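Chapter 5
Groundwater Banking and Shared Storage

Surface reservoirs are the most familiar way to hold water from a wet year for use in a dry one. They are also costly to build, and they lose water to evaporation every summer. This chapter examines a second method, in which water is stored underground and recovered through wells when it is needed.

The main case is the agreement between the Droltcombe Water District and the town of Meredith. Under its terms, the district may place surplus canal water in the Pliltelau basin from October until the start of the irrigation season. Meredith operates the recovery wells and keeps the accounts.

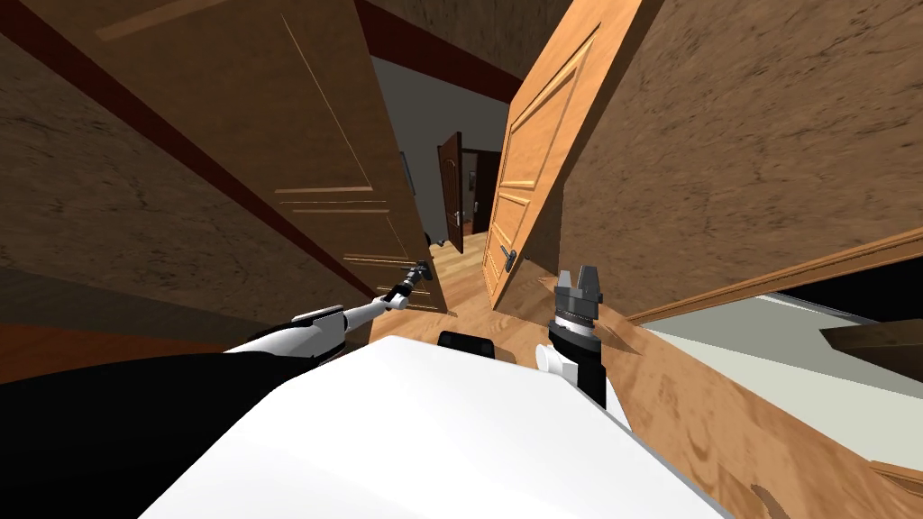
Each party holds a separate balance, measured in acre-feet. In the first year of operation the district banked 1,312 acre-feet; in the second it banked 1,397. A fixed share of every deposit is left in the ground to cover losses -- a rule that was disputed at first and is discussed in Section 2.

Students should review the definitions of recharge, safe yield, and overdraft before continuing. The closing section, adapted from a report by Tamara Bogdan, compares the Pliltelau accounts with those kept at Sokuvberg, where deposits are not metered at the point of entry.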